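In Praise of the Office Water Cooler

I have worked in a fair number of rooms in my life, and I can tell you more about where the water stood in each of them than about the color of the walls. At Kettler, my first real job, it was at the end of a hallway by the fire door, and you had to want it. At Nondgate it was right beside the printer, so every drink came with seven people waiting on their pages, and I made more friends there in one May than I had in the whole year before.

I bring this up because the newer places seem to be doing away with it. Plaltero, where my niece started last fall, spent up to $3,000 on a tap that makes bubbles, and then put it behind a door with a keypad (a keypad, for water!). She keeps a bottle at her desk and hardly gets up before lunch. I think that's a shame, and I don't think it's only my age talking.

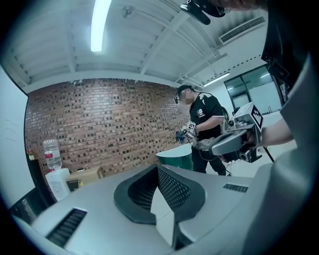
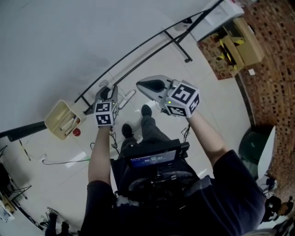
A shared workroom ought to have one spot that belongs to no job in particular, and it doesn't take much to make one. When I wrote about Skultulau in my little newsletter, all 18 readers who answered wanted to talk about chairs and lighting, and I do like a good chair. But give me the plain white dispenser with its bottle upside down on top, set against a brick wall, with a low wooden cabinet next to it where a person could put down a cup and stay a minute. A small round table nearby is better still, the kind with one leg in the middle, so you can pull in from any side. I'd take that corner over the bubbles any afternoon at three, when my eyes are tired and I would like somebody to ask me how it's going.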